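Ticket: Glove tracking drops out at the table by the windows
Opened by: Rin Miyazaki, teaching floor, Zarberg
Product: Ikton glove, with Sitthichai recorder software
Priority: Normal
Status: Waiting for vendor

Opened 12 Jul 2019

Hello support team,

We use the glove to teach the picking cell how to take soft goods out of and into boxes. Since we moved from the back room to the lounge side of the building, the recorder loses the marker many times in one shift. The message is always the same: "Pose lost, take rejected." The operator must then return the hand to the start position and repeat the take. Yesterday we had 80 takes and 19 were rejected. In the old room a rejected take was rare.

What I tried already:
- Restarted the recorder and the control unit.
- Changed the glove cable for the spare one. No difference.
- Did the calibration again, 2 times, following the guide.
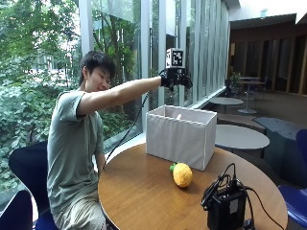 My first idea was the cable, but now I suspect the light. The errors come mostly when the arm is stretched over the storage box, and almost never when the hand is low and near the body. In that reach the black-and-white marker on top of the glove has the bright window directly behind it, so I think the camera sees too much contrast. The same goods, with the box turned and the operator on the other side of the table, gave fewer errors. I did not test this long enough to be sure.

Reply from support

Thank you, Rin. Your idea about the light is reasonable. Please open the camera settings, turn off automatic exposure and set the value to 950. Then record a short series and send us the log. Please also tell us if the hand-held gripper has the same problem.

Reply from Rin Miyazaki

I set the exposure to 950 and it is better in the morning. After lunch the errors come back, and I must lower the value by hand. The log is attached. The gripper does not give the "Pose lost" message, but it has its own difficulty with the bright side of the room.
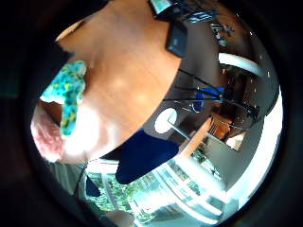 It stays usable, only the review takes longer, as the reviewer has to open more clips and decide by eye. I would like to know if the exposure can be fixed separately for the gripper camera.

I want to add one thing that is maybe not a technical matter. Before Tarkine brought the automation, my colleagues packed these goods themselves, and they were judged by finished boxes. Now they are judged by accepted takes. When the software rejects a take, it counts against the person - also when the hand did everything correctly. Two colleagues asked me if they are doing it wrong. I told them no, but the report on the screen says something different. Could the report show "tracking error" apart from "operator error"?

Reply from support

The gripper exposure can be locked in the next recorder version. For now, please use blinds or move the table if possible. I have passed the report question to the product team as a separate request.

Reply from Rin Miyazaki

There are no blinds for us to use, but we will turn the table tomorrow and I will send the new log. Please keep this ticket open until then.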